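Boxing Gear Care: Gloves, Wraps and Mouthguards

Updated September 28, 2025

Most boxing gloves wear out from the inside. The outer shell will take years of bag work, but the lining breaks down once sweat is left to sit in it. The steps below cover training gloves, hand wraps, mouthguards and headgear kept at home.

Gloves

Open the cuffs fully as soon as you get home. Wipe the lining with a cloth dampened in a mix of one part white vinegar to 4 parts water, then go over it again with a dry cloth. Stuff each glove with crumpled newspaper and replace the paper after 90 minutes. Leave the gloves out overnight, cuffs up, in moving air.

Do not put gloves in a dryer, on a radiator or in direct sun. Heat hardens the foam and cracks leather along the thumb seam. Freezing them does not remove odor for long -- it comes back when the glove warms up. Cedar inserts such as the Pellier work well between sessions but should not go into a soaked glove.

Leather shells need a thin coat of conditioner every couple of months. Synthetic shells need none. If you have lace-up gloves, loosen the laces down to the last pair of eyelets before drying, or the palm stays damp.

Hand wraps

Close the hook-and-loop tab on itself before washing. Put the wraps in a mesh bag, wash cold, and hang them over a rail. Fabric softener coats the fibers and makes elastic wraps slide on the wrist. Roll them once fully dry, starting from the tab end, so that the thumb loop comes out first.

Mouthguards

Rinse in cool water right after use and brush with a soft toothbrush. Hot water will distort a boil-and-bite guard. Once a week, soak it in a denture-cleaner solution for the time given on the packet, then rinse well. Let it air-dry before closing the case, and wash the case too. A case without vent holes can be drilled with a small bit, four holes in the lid.

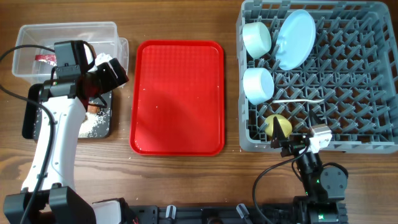

Red tray, with the gray dish rack to the right.

Headgear

Wipe the cheek and brow pads with the same vinegar mix. Pay attention to the chin strap, where salt collects and stiffens the webbing. Store headgear on a rounded form or an upturned bowl; hanging it by the strap pulls the ear openings out of line.

When to replace

Press a thumb into the padding over the knuckles. If you can feel your fingers on the other side, the glove is finished for sparring, though it may still do for light bag work. Gloves used three times a week usually reach that point in nine months or so. Wraps go when the elastic no longer springs back. Replace a mouthguard at the first tear or bite-through.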